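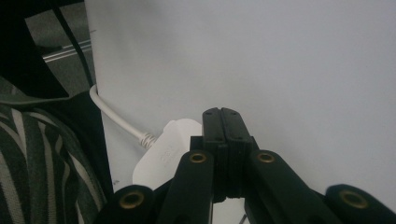
Rarkell Border Closures is a collection of records about land border crossings that were closed, or were reported as closed, for a political or security reason. It was made from newspaper and radio texts, and it is meant for people who study how such news is first told and later corrected. The collection is organised around one central table, closures, and the four other tables are placed around it in the way the four black fingers flank the hinge in the photograph. Each of the tables can be used without the others, but none of the tables has much use when it is taken away from closures. If you read only one file, please read closures first.

Version and status

This is the second release, dated 29 March 2019. The first release was shared only with a small group of readers and should not be used any more. In it the reopening times were written in the local time of the newsroom and not in the local time of the crossing, and some closures seemed to finish before they had begun. The identifiers of the first release were not kept. A conversion file exists for those who already wrote code with the old ones, see conversion_old_new.csv.

What is inside

The collection covers 96 crossings. For these we have 300 closures and about 700 reports. One closure can have many reports, and one report can speak about several closures, so the two tables are joined by a third one. The reports come from 42 sources. A source is a newspaper, a radio station, a press agency or the press office of a public authority.

Files

closures.csv
One row for each closure. A closure begins when at least one source says that normal traffic is stopped in one or both directions, and it ends when at least one source says that normal traffic is possible again. A partial opening, for example only for lorries with food, does not end the closure. It is marked in the column partial.

crossings.csv
One row for each crossing, with its name in the local spelling, its name in the most common English spelling, and the position of the main gate. When two countries give different names to the same crossing, both names are kept and neither of them is marked as preferred.

reports.csv
One row for each report. The full texts are not included (see the part about rights). We give the headline, the time of publication, the language and a short summary in English written by the annotator.

links.csv
Joins reports to closures. The column relation says what the report does for the closure: announces, repeats, adds, corrects, denies.

sources.csv
One row for each source, with its type and the language in which it publishes. We don't give any judgement about the political position of a source. Several readers of the first release asked for this column. We discussed it and we could not agree on a scale that would be fair in every country, so we left it out.

Columns of closures.csv

closure_id: text, starts with RK and never changes after publication.
crossing_id: text, points to crossings.csv.
start_reported: the earliest time given by any source.
start_latest: the latest time given by any source. Often it is the same as start_reported.
end_reported: same rule, for the reopening. Empty if no source mentioned the reopening.
direction: in, out, both, unknown. The direction is seen from the country that closed the gate.
reason_given: the reason stated by the authority, from a short list (protest, election, armed clash, strike of border staff, dispute between governments, visit of officials, other, not stated).
reason_other: the reason stated by somebody else, when it is different. Same list.
partial: yes or no.
disputed: yes if at least one report denies that the closure took place.
note: free text, in English.

Please be careful with the empty value in end_reported. It does not mean that the crossing is still closed. In most of the cases it means only that the newspapers lost interest. The beginning of a closure is news and the end is very often not, and this makes a serious hole in the data which we could not fill. Do not calculate an average duration without saying what you did with these rows.

How the reports were found

The starting point was the Parisi archive, a private collection of regional newspapers to which our group had reading access. We searched it with a list of words in each language, such as closed, sealed, suspended, blocked, and the names of the crossings in all the spellings we know. The list is in search_words.txt. Afterwards the radio bulletins were searched with the same list. For the radio we worked from written transcripts and never listened to the sound, so mistakes of the transcript are also in our data.

Every text that was found was read by one annotator, who decided whether it speaks about a real stop of traffic. Texts about planned closures that never took effect were removed, except when another source said that they did take effect. In that case the closure is kept and marked as disputed.

How the annotation was done

The annotation was made with Trarnico, a simple form program which shows the text on the left side and the fields on the right side. Each closure was coded by two people who did not see each other's answers. When the answers were different, a third person looked at both and decided. The two original answers are kept in the folder raw_answers, and we encourage you to look there before you trust a value that is important for your work.

The fields about time and place caused little trouble. The field reason_given was more difficult. A spokesperson may say "for technical reasons" on the morning after a riot, and the annotator wants to write protest. Our rule is strict: reason_given has only what the authority said, so this example is coded as other, and the word protest may stand in reason_other if a reporter or a party or a witness said it. The annotator's own opinion has no field.

A second difficulty was the word clash. In some languages the same word is used for shouting between two groups and for an exchange of fire. We use armed clash only when the report mentions weapons. If the report is not clear, the code is protest and the note says "word unclear".

What the collection is good for

It was made to compare first reports with later reports. For example, one can ask how often the first reason is changed within a few days, or whether a press agency and a local newspaper name the same starting time. It can also be used for teaching, as the tables are small enough to be read by eye.

What it should not be used for

It is not a complete list of closures in any country. A quiet crossing with no newspaper nearby is almost invisible for us, and a crossing near a capital city is seen every day. A map made from the number of closures will be mainly a map of newspapers.

It should not be used to plan a journey or a delivery. The data are old by the time they are published.

It should not be used to decide if one person's statement about a journey is true, for example in an asylum procedure. An absent row proves nothing. We were asked about this use by a law office and our answer was no.

Persons and privacy

The names of private persons were removed from the summaries. Officials are mentioned only by their function, such as deputy governor or spokesperson of the ministry. Headlines were kept as they were published, and a few of them contain names of politicians. If you publish a table with headlines, please think whether you need that column.

Some reports speak about injured or killed people. We did not code the numbers of victims. The numbers changed too much between the reports, and there are other collections made by people with better training for this task.

Rights

The tables and the summaries may be copied and changed for non-commercial work if the name Rarkell Border Closures is mentioned. The headlines belong to the publishers. Full texts can't be shared by us, please don't ask for them by email. The search form of the Parisi archive gives the same texts to anybody with a reader's licence.

Reading the files

All files are in UTF-8, with a comma between the fields and quotation marks around each text. Times are written as year, month, day, hour and minute, with the offset of the crossing. Some spreadsheet programs change the identifiers or the times when the file is opened by double click. Import the file from the menu and choose text for every column.

For users of Fletel there is a ready description file, rarkell.flt. Put it in the same folder as the tables. It was tested only with the desktop version.

Known problems

Two crossings on the same river have almost the same name, and some early reports may be linked to the wrong one. These rows have "check name" in the note.

In links.csv the relation adds was used too generously by one annotator. We are reading these rows again.

The summaries have uneven length, and some of them carry the style of the original language in their English.

Corrections

Corrections are welcome through the issue page of the project. Please give the closure_id, the column, the value that you think is right, and a source that we can read. The next set of corrections will be entered in April, and the changes will be listed in changes.txt with the old value beside the new one.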